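4. Placing the Stirby tray and filling it with small accessories

This section is for the shallow Stirby tray, in all colours. If you have the deep Stirby with the lid, please read section 5, because the lid changes the order of some steps.

The tray is made for hair ties, hair clips, bracelets, wristbands and similar light things which are used every day. It is not made for rings and earrings with small stones. For these please use a box that closes.

4.1 Before you start

You need:
- the tray
- a table or a low shelf with a free place at least 30 cm deep
- a soft dry cloth
- a second, temporary place for the things you will sort (a big plate is good)

Wipe the tray inside and outside with the dry cloth. There can be a little dust from the packing. If the dust stays in the corners, use a slightly damp cloth and let the tray dry fully before you put anything in it.

Caution: Do not put metal accessories in a tray that is still damp. The metal can leave marks on the inside, and on a white inside these marks are very difficult to remove.

4.2 Preparing the table

1. Take everything off the part of the table where the tray will stand.

2. If you use a tablecloth, pull it flat with both hands, from the middle to the sides. A fold under the tray makes it rock each time you reach into it.

3. Let the cloth hang down on the sides only as much as is necessary. A child who pulls the cloth will pull the tray too.

4. Put the tray toward the far side of the table, with one long wall facing you. In this way you keep a free part of the table in front, where you can lay out things while you choose.

Note: A cloth with a print of flowers, animals or hearts looks cheerful in a child's room, but small accessories are hard to find on it. If you often lose things on such a cloth, make it a habit to lay them only directly in front of the tray and not all over the table.

Note: Some smooth plastic tablecloths are slippery. You can put the two thin pads from the bag under the tray. On a fabric cloth the pads are not needed.

4.3 Sorting

1. Empty all your accessories onto the plate. Look also in coat pockets, in the bathroom and in the school bag.

2. Take out what is broken. A coil hair tie that has become too long can sometimes be made smaller again in warm water, so do not throw it away immediately. A black elastic whose inside rubber is visible should be thrown away.

3. Remove hair from the hair ties. With the coil type, hold one end of the hair and turn the tie slowly with the other hand. Do not cut the hair with scissors while it is on the tie -- the tie is cut too very easily.

4. Make the groups: hair ties, bigger hair ornaments, bracelets and bands.

4.4 Filling the tray

1. Begin with the big pieces. Hair accessories with loops or with metal parts go to the back corner. It is no problem when a big piece rests a little on the rim, provided that it does not push the tray out of its place.

2. Put the coil hair ties in the middle, lying flat. Do not stack more than 2 of them. The coils catch each other, and when you lift one, the other one comes with it.

3. Close a wristband into a ring before you put it in. An open band slowly becomes straight and climbs over the wall.

4. Lay beaded bracelets near the front, in an open loop. Do not twist them to save space. The thread inside is weakest close to the knot.

5. Lay a hair ornament with a tassel on its side, so that the tassel can spread freely. If the tassel is pressed under other things for long, it keeps the bent form.

6. Thin black elastics go in last. They fall between everything, so put them on top where you can see them.

Caution: Do not hang heavy things over the front wall. The front wall is lower in strength than the back corners and can bend outward with time.

Note: A cord bracelet with a long loop does not need to be in the tray. The cord likes to go around other things and then you lift half of the tray together with it. You can coil it and leave it on the table in front.

4.5 Everyday use

Return each piece in the evening, before you brush your hair. It takes less than a minute when there are few pieces, and much more when you wait until Saturday.

Every 4 weeks take everything out, turn the tray over above a bin and wipe it. Check the bracelets at the same time. If you can see thread between beads which were close together before, the bracelet should be restrung soon.

Do not wash the tray in the dishwasher. Hand-warm water and a drop of washing-up liquid are enough.

4.6 If something is not right

The tray rocks: lift it, make the cloth flat and put it back. If it still rocks on a bare table, check if a small elastic is under it.

Everything is tangled: the tray is too full. Take out what you did not wear since January and keep it elsewhere.

The colour of an elastic has gone onto the inside: rub gently with a little baking powder and water. Do not use a scouring sponge.

Text of this section: Orestis Kalogeropoulos. Checked by Kenta Honda, 2020-02-28.

4.7 An arrangement for daily use

It is fine if your tray does not look as in a shop. Leave the pieces you wear most where your hand finds them first -- the rest can lie as there is room, in the tray or just before it.

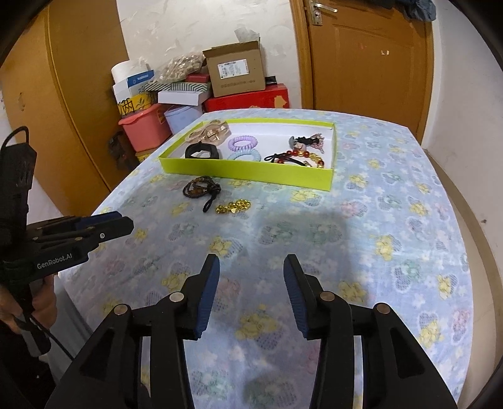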